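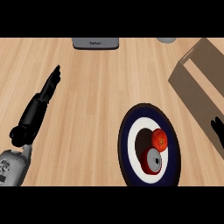
The Flundholm boundary review was published in January and I have now read it twice, which I suspect is one more time than most of the people who will vote on it. The proposal is to split the district in 2, a coastal half to be called Trikano and an inland half that keeps the old name. We are told this will bring decisions closer to residents. I remember being told the same when they merged us. My copy of the report has lived at one end of a pale wooden table, next to a big brown cardboard box, and I keep going back to the page on costs in the hope that I missed something.

Home | Older posts | Local politics | Letters | Contact

There is very little on that page. Two districts means two chief officers, two planning departments, two sets of auditors and, presumably, two websites that don't work on a phone. The report puts all this under "transitional arrangements" and moves on to a map. It is a nice map. The new line follows the river as far as Rulov and then takes a sharp turn west around the industrial estate, so that the business rates end up on the coastal side and the road repairs end up on ours. I asked about the turn at the public meeting and was told it reflected "community identity". I have never met anyone who identifies with a tyre warehouse.

Then there is the consultation. It drew 881 replies, and the summary says they showed "broad support for change". Fine, but change from what to what? The form asked whether you would like services to be more local and more responsive. It did not ask whether you wanted a new district, and it did not mention council tax at all. I would have ticked yes myself if I had thought it meant the bus coming on time.

Adwoa Kyei, who sits for our ward, has at least put her objections in writing. She wants the full costings released before the vote and a proper ballot afterwards. I don't agree with her on much (her position on the Estrella car park was daft and I said so here) but she is right about this. Her petition has almost 1,000 names on it. The leader's office replied that petitions are "one of many inputs", and I took that to mean the bin.

People keep asking me whether I'm for or against. I could be talked into it. The present district is too big and the northern villages have been ignored for years. What I won't do is support a line on a map because somebody in a good suit says the savings will come later. Show me the figures, explain the turn at Rulov, and give us a ballot paper with a plain question on it.

The vote is at 7 in the evening in the main chamber, and the public gallery is open. I'll be there with my copy and a list of page numbers.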